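**The Board**

Neema Muli got to the shop at seven on Thursday and found the board still there, flat on the blue table, where her uncle had left it in March. She put her bag on the floor and looked at it.

It was maple, or close enough that he had always called it maple. He had bought the planks from the Mumar yard before it closed and glued them up himself. It was supposed to be a tabletop for the waiting room at the Gidilari clinic. The clinic had paid half and then moved to a smaller building, and the smaller building came with tables.

Faraji Mabula came in at twenty past with two coffees and his jacket over his arm. He had worked for her uncle for 20 years and had agreed to stay until the lease ran out.

"You're early," he said.

"I couldn't sleep."

He gave her a coffee and stood next to her. He didn't touch the board. She noticed that, because he touched all the other wood in the shop. He would run his thumb down a chair leg while he talked to you about lunch.

"Mykhailiuk called again," she said. "He'll take all of it. Tools, stock, the racks. He wants to come Saturday."

"And this?"

"He said he'd give me 100 for it."

Faraji drank some coffee. "It's worth more than that."

"I know it is."

"The front edge is chipped, though. I'll give him that. It was chipped when we carried it in. Your uncle hit the door frame and told me I did it."

"Did you?"

"I was at the other end," Faraji said.

She laughed and went to hang up her coat. When she came back he had pulled a shoebox off the shelf over the sink. It said HOLTIX on the lid, from some pair of work boots long gone. He took the lid off and set the box on a stool.

Inside were the shapes. She had forgotten about them. Her uncle had kept them for customers' children, and before that he had kept them for her. On Saturdays her mother worked and Neema sat in the shop with the box, and every time she sorted them a different way. He never asked her to clean them up. He worked around her, and when he needed the space he told her and she moved them over.

"He used to lay them out when he was thinking," Faraji said. "Did you know that? After you were grown. He'd be stuck on a price or something and I'd turn around and there they'd be."

"Lay them out how?"

"In bunches. I never asked."

She picked out a red cylinder and stood it on the board, up toward the left. She put the red star next to it. The heart went in front, and then the yellow one with all the sides, which she had called the stop sign until she was seven and her uncle told her it was the wrong color for one. She pushed them in close together. Then she started on another bunch, over on the right near the far edge.

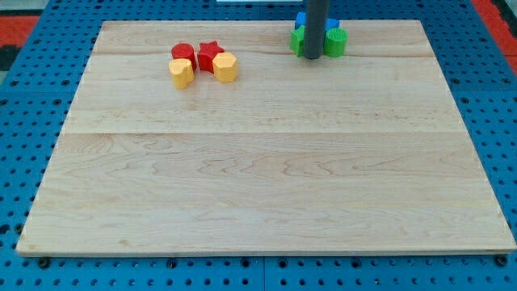

*The board, with the red and yellow pieces at the left.*

"Like that?" she asked.

"Pretty much like that."

They stood there for a while. A truck went by outside and the window buzzed in its frame. Faraji finished his coffee and crushed the cup and put it in his jacket pocket, although there was a trash can by his foot.

"Where's the seam?" she said. "The one he was mad about."

Faraji pointed to the line that ran across the board just in front of her four pieces. "That one. He said he could feel it."

She put her fingertips on the wood and moved them back and forth over the line. She closed her eyes and did it again.

"I can't feel anything."

"Me neither. He wanted to cut it apart and start over. I told him the clinic wouldn't care. We didn't talk for the rest of the day."

"That was the clinic's last week, wasn't it? Before they canceled."

"Same week."

Neema opened her eyes. Below the seam the grain went strange and curled around on itself, and there were darker streaks running through it. She remembered her uncle wetting a rag and wiping down a plank to show her what it would look like with oil on it. She couldn't remember which plank, or what it had turned into.

"How big is your kitchen?" she asked.

"My kitchen?" Faraji thought about it. "Not big enough."

"Your sister's?"

"My sister has a table."

"Everybody has a table," Neema said.

She got her phone out and called Mykhailiuk. He answered on the second ring and she could hear a radio on behind him. She told him Saturday was fine and he could have the tools, the stock and the racks. She told him the board was not included. He offered 4 hundred. She said no. He asked what she was going to do with it and she said she didn't know yet, and that he should bring his own straps.

When she hung up, Faraji was already over at the racks, taking down clamps and sorting them by length.

"You'll need somebody on the other end," he said. "When you move it."

"I figured."

"Measure your door first."

She found the tape in the drawer where it had always been and put it in her bag. She left the shapes where they were and went to help him with the clamps.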